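Progress Report: Wurkutora Demonstration Program
Reporting period ending February
Prepared by Anju Katiyar for the Bakke Fund

Work under the second phase of the grant continued on schedule. Operators at the Stindlow site completed 26 hours of remote-control demonstration on the two-arm station. Jailson Rangel and Tirta Pattinasarany led the sessions, and two trainees were approved to work without supervision.
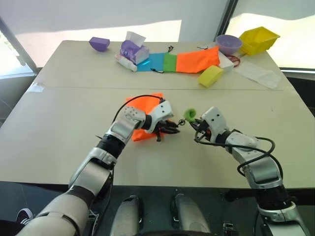 Operator training now centers on handling small, soft items, which the first phase did not cover. Trainees practice moving both arms together before attempting a full task. Objects such as the fuzzy green ring and the short black cord between the grippers require close control of the fingertips, while the drawstring pouches and tissue pack kept at the far side of the table call for a longer reach.

Four task types remain to be recorded. Pravesh Venter has revised the written instructions for each — the earlier version left the starting position of the arms to the operator — and Macario Becerra will review the recordings before they are released to Damska.

No change to the approved budget is requested. Spending on replacement cables will be itemized in the next report.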